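Home | Diary | Exhibitions | Links | About me

27/11/2019

Today I went at last to see the textile exhibition in the Floden, after I have promised it to myself for the whole autumn. It was raining, so I took the bus number 8 and arrived with wet shoes. The ticket lady let me leave my umbrella behind her chair.

The exhibition is called Ternska and it shows church cloths and prayer cloths made by women from the villages on that river. In the first room there are the old pieces, altar covers mostly, very thin now. I stayed long in front of one with a border of small birds. The person who made it put one bird facing the wrong way and left it so. I would like to know if it was a mistake or a private prayer. The text on the wall says nothing of this, only the size and the kind of thread.
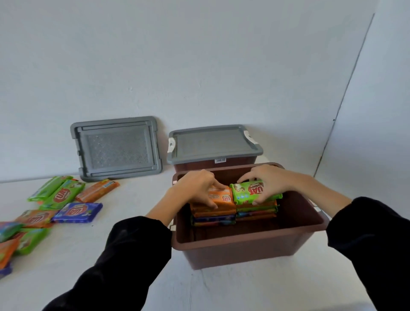

Orange and green, into the brown box.

In the second room is the new work by Hadiza Nwankwo, and for her I had come. She has made one long cloth, 104 strips sewn together, and on each strip is one line of a psalm, but stitched in the same colour as the ground. White on white, then grey on grey, and so on to a very dark red. You must stand nearly sideways to read it. I read perhaps nine lines and then my neck was hurting. An old man next to me was reading with his lips, and I think he got much further than I did.

I am not a believer in the way my grandmother was, and I don't always know what to do with myself in front of religious art. With paintings I look at the faces and escape like that. In front of this cloth there was no face to look at. I felt first impatient, then a little ashamed, then calm. I wrote these three words on my ticket so I would not forget the order. 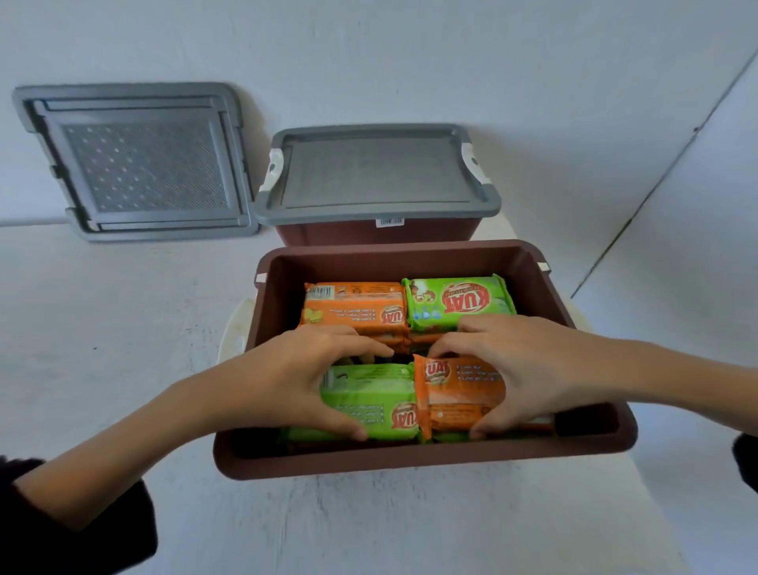
Colour was the thing I thought about on the way home. Nwankwo says in the leaflet that she wanted "a cloth which does not call you". All day long colours call us, from the bus stop, from the shop window. Even the KUAT packs do it, bright green beside orange in the same box, and you see them before you have decided to look. Her strips wait. I don't say one is better, I like bright green very much, but my eyes needed some minutes to become slow enough.

The third room I liked less. There was a film by a group called Tisel, with bells and water and a voice that explained everything. I left in the middle. The bench was also too low for my knees.

In the café I had lentil soup and read the essay by Hlongwane in the catalogue (I did not buy it, there is one copy on a string). He writes that repeating a stitch is close to repeating a prayer, because the mind goes away and comes back. My grandmother knitted during the radio mass and I believe she would agree, but she would say it in fewer pages.

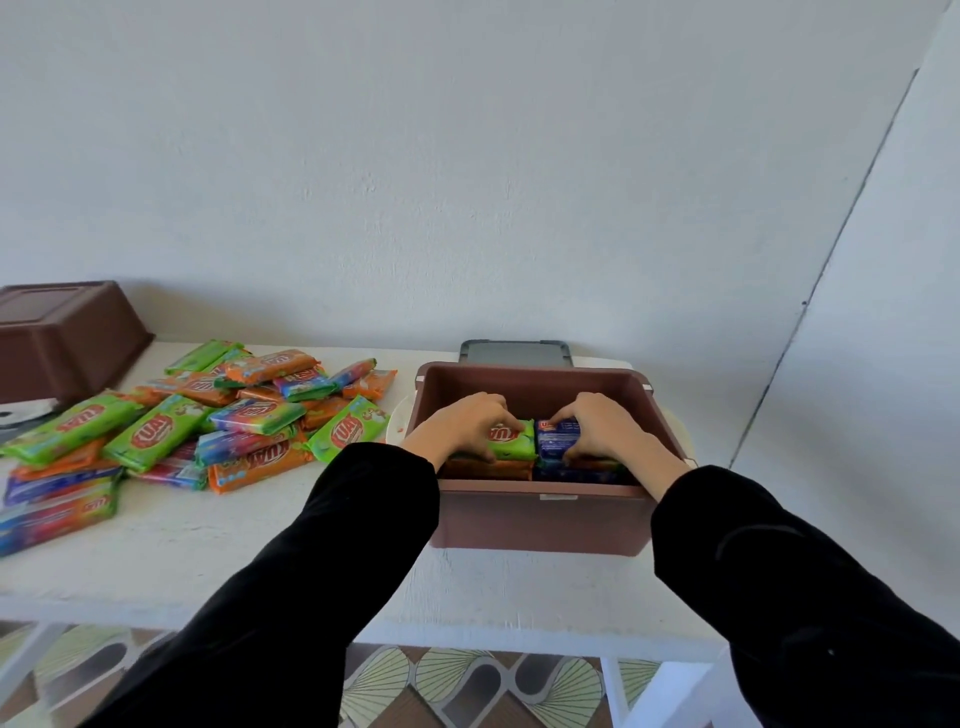 Must one know the psalms to understand the long cloth?
There is a sheet with the full text by the door, but I took it only when leaving, and the cloth had already worked on me without it.

I want to go again in December, in the morning, when the light comes from the side windows. I must ask if they allow drawing with pencil. And bring the other glasses.

14 comments | 3 shares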